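箱からものを取り出すロボット「ジティソフ」って、どんなしごとをするの?
小学生のためのロボットたんけん
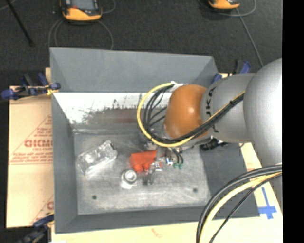

ボストン、5月

みんな、おかたづけは好きですか? わたしはちょっと苦手です(机の引き出しはいつもぎゅうぎゅう!)。今回しょうかいするのは、箱の中のものをつかんで取り出すのがしごとのロボット、「ジティソフ(Zitisow)」。ドゥルトフという会社が、工場や倉庫にむけて売り出しているセットなんです。

灰色の大きな箱の中に、とうめいなふくろと、赤っぽいオレンジ色のものと、白と銀色の小さなものが入っていますね。3つとも、形も色もぜんぜんちがいます。人間なら何も考えずにひょいっと取れるのに、ロボットにとってはこれがなかなかの難問なんですよ。

たとえば、とうめいなふくろ。くしゃくしゃのところが光って、白くピカッとしているでしょう? ロボットはカメラの絵を使ってものをさがすことが多いのですが、とうめいなものは後ろがすけてしまうし、光っているところは白くとんでしまいます。どこからどこまでがふくろなのか、わかりにくいんです。みんなも水の中のビー玉をさがすとき、こまったことはありませんか?

それから、つかみ方。ロボットの「手」のことを、グリッパーといいます。銀色の金属でできたグリッパーが、赤っぽいもののすぐそばまでのびています。強くはさみすぎるとこわれるかもしれないし、弱すぎるとつるっと落ちちゃう。たまごをおはしで持つときみたいに、力かげんがだいじ!

ところで、うでのまわりのケーブル、気になりませんでしたか? わたしはまっさきに黄色いケーブルの大きな輪っかに目が行きました。ロボットのうでは曲がったりのびたりするので、ケーブルをぴんと張ったままにすると、動いたときにひっぱられてしまいます。だから、こういう機械ではケーブルによゆうを持たせることがよくあるんです。

箱のふちには、青と黒のクランプもついています。クランプは、ものをぎゅっとはさんでおさえる道具。図工で木を切るときに使ったことがある人もいるかな。もし箱がずれたら、ロボットがおぼえている場所と本当の場所が合わなくなって、手がからぶりしてしまうかもしれません。

ドゥルトフで働くエドマンド・パブラクさんに、ロボットはどうやって練習するのか聞いてみました。

「いろいろなものを箱に入れて、取っては置き、取っては置き、をくり返します。この前のテストでは、3,381回つかみました」

3,381回! わたしなら15回であきてしまいそうです。しかも、箱に入れるものは12種類の中からえらんで、ならべ方もそのたびに変えるんだそう。いつも同じならべ方だと、ちょっと向きが変わっただけで取れなくなるからです。漢字テストの順番だけをおぼえてしまうのと似ていますね(やったことある人、いるでしょう?)。

パブラクさんは、まだ苦手なものも教えてくれました。うすい紙と、ひもと、ぬいぐるみ。ぬいぐるみは、つかむと形がむにゅっと変わるからむずかしいんですって。

さいごに、おうちでできる遊びをひとつ。箱の中に小さなものを5つ入れて、目をつぶり、親指と人さし指だけで取り出してみてください。指でさがすのもだめ、一発でつかむのがルールです。はさみのようにとがったものは入れないでね。わたしは消しゴムで3回も失敗しました。

最終更新:5月

関連記事
・ロボットの「目」はどこについているの?
・チェルビンスキのそうじロボットに会いに行ったよ
・クランプってなに? 工作で使う道具ずかん
・ロボットも「つかれる」ことがある?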